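Home | Stories | Submit | Archive | Contact

Print this page | E-mail to a friend

The Night Ferry to Clellden

I had 74 dollars in my coat and a ticket to Clellden that I hadn't paid for. It had come in the mail in May, in a plain envelope, and I'd kept it in the kitchen drawer under the takeout menus for the better part of a year before I looked at the date on it. 25th February. That was the next day!

So I went. I told work I had a tooth (I have several, so it wasn't a lie) and took the bus down to the harbor, where the boat was waiting with all her lights on. She was called the Privetti, and she was a lot smaller than I'd hoped.

The woman at the gate looked at my ticket, then at me, then back at the ticket.

"Cabin 997," she said.

"There can't be that many cabins," I said — you could have parked the whole boat in my old school gym.

"There are 12," she said, and waved me on.

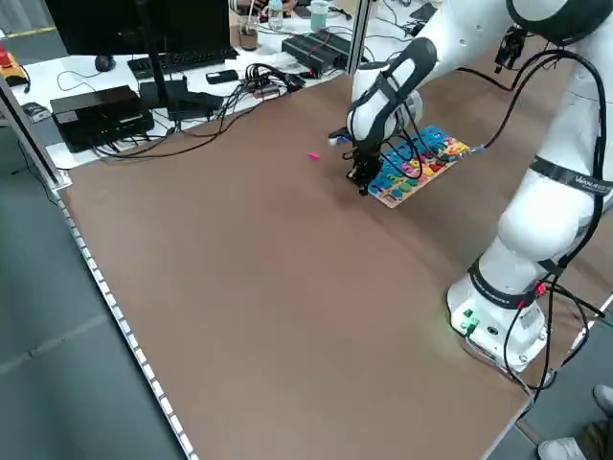 Who sends a stranger a ticket for the ferry?

My grandmother, as far as I could work out, and she'd been gone for six years by then. The handwriting on the envelope was hers, with those sevens she crossed like little swords.

I found 997 between 4 and 5. It had a bunk, a round window and a tin of Kinyua tea, the smoky kind she used to hide from my grandfather because he'd put milk in it. I sat on the bunk and held the tin for a while. Then I made a cup, because what else do you do with tea?

Somewhere past the lighthouse the engine changed its tune and a man knocked with a clipboard. He wanted to know if I was getting off at Clellden or going on.

"Going on where?" I said. It was the last stop on my ticket, and on the big map in the lounge too.

He turned the clipboard around. Under Clellden, in blue ink, with a crossed seven in the cabin column, was one more name, and it was the name of the street I grew up on.

I asked him how long it took to get there.

"Depends how you like your tea," he said.

I poured him a cup, no milk, and he sat down to drink it.

Last updated: 25th February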